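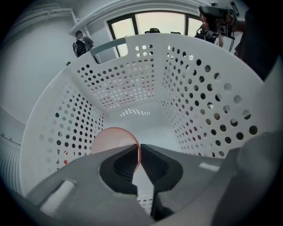 1/ Spent the day comparing two sets of finger pads on our hand-held grippers. Same operators, same basket, same thin round piece to pick out of it. Notes follow.

2/ Set A is the stock Sterkero pad. Set B is the ribbed black one Ayantu Degefa cut for us in April. Both bolt onto the same gray jaws, no change to the calibration.

3/ Task: reach over the rim, pinch the disc by its edge, lift it out, put it down. 60 tries per set. A drop or a second regrasp counts as a fail.

4/ Set A: the edge slides toward the tip when the approach is steep. Set B holds it, but the wider pad touches the basket wall sooner, so you have to come in closer to vertical.

5/ Failures: A had 4, B had 3. I would not read anything into that gap. The approach angle matters more than the pad - at least on a part this thin.

6/ Tracking was the bigger issue. Perforated walls close to the lens gave the Kisalano tracker a lot of repeated texture. It lost lock twice, both times deep in the basket.

7/ The markers on the gripper sides stay readable from the head view as long as the wrists don't roll inward. Elbows out helps. Cable on the right side still wants to be longer. 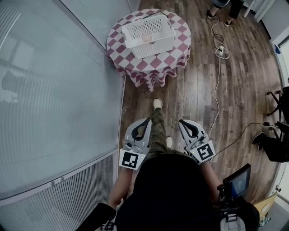 8/ Next: same test with the Prarkier controller, which logs jaw width at a higher rate. Ayantu Wubshet has the mount drawings and I have the spare pads.

9/ If you run ribbed pads on thin plastic and have wear numbers past 99 cycles, please reply. Ours are too new to say.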